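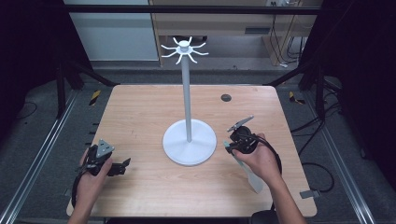

Call for participants: mug stand home trial

March
By Gwenaël Vasseur, Kutura

Search this site Go Advanced search

Kutura is looking for 114 households to keep a mug stand in their kitchen for three weeks and tell us how they get on with it. The stand is the white one made for us by Brunarer, with a round flat base, a tall pole and eight hooks at the top. It will go on sale later in the year and we want to hear from people who have used it before the final version is settled.

The hooks all sit at the same height and curve up at the tips. Most mug stands in the shops have their hooks at different levels up the pole, so the mugs hang one above another. We would like to know if the single ring suits the mugs people own, especially wide ones and ones with small handles.

Who can take part

You need to be 18 or over and live in a household that uses at least four mugs on a normal day. You can rent or own. Shared houses and student flats are welcome, and we have had few of these in past trials, so please do apply. You need a flat worktop, table or shelf to stand it on, with enough height above it for a tall stand. Please check under your wall cupboards before applying.

We can't take households where someone works for Kutura, Brunarer or Wuvwood. If you took part in the Poulain draining rack trial you can still apply for this one.

What you will do

We post the stand to you with a short booklet. On the first day you set it up where you would normally keep your mugs and hang your own mugs on it. Use whatever mugs you have. Please don't buy new ones for the trial.

During the three weeks you use the stand as you like. Once a week you fill in a page of the booklet. The questions cover:

- where the stand is kept and if you have moved it
- which mugs fit the hooks and which don't
- if it tips or turns when you take a mug off one side
- how easy the base and hooks are to wipe clean
- anything else hung on it, such as tea strainers or keys

In the last week there is a telephone call of 20 minutes or less with Wenceslao Núñez, who runs the trials. Calls can be made up to 8 pm.

Some households will also be asked to try the stand on a wooden mat from Wuvwood. Tell us on the form if you would rather not. It makes no difference to your chances of a place.

What you get

Each household receives a £30 shopping voucher once the booklet has come back and the call is done. You may keep the stand. Return postage for the booklet is paid.

If a mug gets broken during the trial, make a note of it in the booklet with the mug's size and where it was hanging. We will refund the cost of an ordinary mug, up to £8 each. Please keep anything valuable or of sentimental value off the stand.

How to apply

Fill in the short form at the Kutura front desk or ask for one by post, quoting trial 162. You will need to give the number of people at home, how many mugs you have in use and where you keep them now (cupboard, shelf, hooks, draining board). One form per household.

Places are given out to get a mix of household sizes, so applying early doesn't guarantee one. Everyone who applies will get a reply by the end of the month. Your details are used for this trial only and are deleted when it closes.

Last updated: March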